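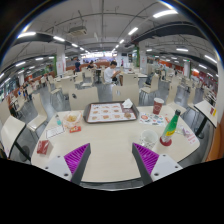 Section 4: Setting up the speaker list for a public meeting

By now you should have Stuvow installed on the clerk's laptop and the room display plugged in. If the display still shows the gray welcome page, go back to Section 3 and finish pairing it before you carry on (it takes a couple of minutes, and everything below goes more smoothly once it's done).

This section covers the list of residents who have asked to speak. We've used the Pandwood town council's budget hearing all the way through, so the names on your own screen will be different.

Before you start

Have your sign-up sheet ready, either as a spreadsheet or on paper. Stuvow can hold up to 3,120 names for one meeting, so even a very lively hearing should fit! You will also need the clerk's password. The chair's password lets you look at the list but won't let you change it.

Creating the list

1. Open Stuvow and choose Meetings, then New Hearing.

2. Type the name of the hearing just as it appears on your posted agenda. Residents will see this on the big display, and they do notice when the two don't match.

3. Choose Import if you have a spreadsheet, or Add by Hand if you're working from paper. Most small councils find they use both — the spreadsheet for people who signed up online, and the keyboard for everyone who walks in at the door.

4. Check the spelling of each name. Accented letters come through nicely when the file is saved as UTF-8, so Skála and Plevovov should look right on the display. If you see odd symbols in their place, save the file again and import it once more.

Note: Importing a second time replaces the first import. Names you added by hand stay where they are. 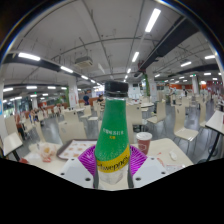

5. Set the speaking time. The usual setting is three minutes, and you can go as low as one or as high as 11. Your council's rules of order decide this, so do ask the chair if you're unsure.

6. Choose the order. First Come follows the sign-up times, while By Topic gathers people under each agenda item.

7. Press Publish. The first five speakers will appear on the display, with the next one up in bold.

Caution: Publishing also sends the list to your public web page. Take out street addresses and phone numbers first. Stuvow hides those columns when they are labeled, but it can't recognize a phone number that has been typed into the Comments column.

If something goes wrong

The web page shows error 404. The hearing has been saved but not published. Go back to step 7.

A name is missing. Look under Held Names. Dardo Riquelme, for instance, will be held if he signed up twice with different email addresses, and the clerk can release him with one click.

The timer doesn't start. Check that the chair's tablet is on the same network as the laptop, then press Reconnect. If that doesn't help, close the hearing and open it again. Your list and any time already used are kept.

Changing the order during the meeting is covered in Section 5.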